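**Restringing wood bead bracelets: elastic or wire?**

**knotty_pia**
Okay, settle something for me. I've got a brown wooden bead bracelet that I wear basically every day and the elastic is going. It's got that sad stretched-out look where you can see cord between the beads when it's on my wrist. I want to restring it this weekend before it goes pop in a parking lot.

My aunt swears by beading wire with a clasp. My gut says elastic again because I'm lazy and I like rolling it on with one hand. What do you all do?

**Dirk Buschmann**
Elastic, but pre-stretch it! Everybody skips that. Cut your piece, pull on it hard a bunch of times, let it rest, then string. If you don't, the bracelet grows on you in the first week and you blame the cord. I've had one on my wrist since April and it's still snug.

**marlowbeads**
Gonna disagree with Dirk here. Wood beads are usually drilled kind of rough, and the edge of the hole chews through stretch cord. Pre-stretching doesn't fix that. I went to wire on all my wood ones after the second one broke at my cousin's wedding (found beads in my shoe, found beads in the CAKE TABLE flowers). Wire and a lobster clasp, done.

**Dirk Buschmann**
So ream the holes. Takes a minute a bead with a cheap hand reamer. Wire on wood looks stiff to me, it doesn't drape right.

**marlowbeads**
A minute a bead! On a whole bracelet! For fun!

**Pacita Salazar**
You're both a little right. I sell at the Cordeiro street market and do a lot of repairs there. For wood I use elastic doubled, so two strands through every bead, tied with a surgeon's knot and a dab of glue. Then I tug the knot inside a bead. If the hole won't take two strands, that's when I ream. I've got a spool of Adden cord I like, but any decent 0.8 will do.

Metal beads are another story. Those I put on wire every time. They're heavy, and the weight drags elastic out.

@knotty_pia how big are your beads, and is the finish smooth or does it have some texture to it?

**knotty_pia**
Ooh, good question. Textured, round, brown. I also have a silver-grey metal one, the shiny kind, so maybe that one gets the wire and everyone wins? I'm only doing the wood one for now though. Never measured the beads, sorry, I'm bad at this. 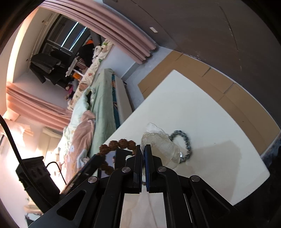
*Wood on the left, metal on the right.*

**marlowbeads**
Oh I like the metal one! I'd still do wire on both.

**Dirk Buschmann**
Of course you would.

**Pacita Salazar**
Nice pair. With texture like that on the wood, I'd go easy on the glue. One drop on the knot from a pin, and wipe the bead right away, or it dries shiny in the grooves and you'll see it forever. Ask me how I know.

**tuesday_gus**
Jumping in with a different opinion: waxed cotton with a sliding knot. No clasp, no stretch, fits any wrist, and if it breaks you're out a few cents. My Brirkance kit came with enough to do 6 bracelets. You do get the two tails hanging down, which my wife says look like a tea bag.

**knotty_pia**
Ha, I kinda like the tails? But I type all day and they'd end up on the keyboard. I think I'm going with Pacita's doubled elastic. Dirk, I'll pre-stretch, I promise. How long do I leave the glue before I wear it?

**Pacita Salazar**
Overnight. People will say an hour. Leave it overnight. And string it on tape first, meaning put a bit of tape on the end of the cord so everything doesn't slide off onto the floor while you're hunting for the glue.

**marlowbeads**
A bead stopper works better than tape, tape lets go if you look at it funny. But fine, yes, overnight, I agree with that one.

**Dirk Buschmann**
Marlow agreed with something, somebody mark the date.

**knotty_pia**
Lol. Ordering the cord now. I'll do the metal one next month and come back to ask about crimps, because I have never once gotten a crimp to hold.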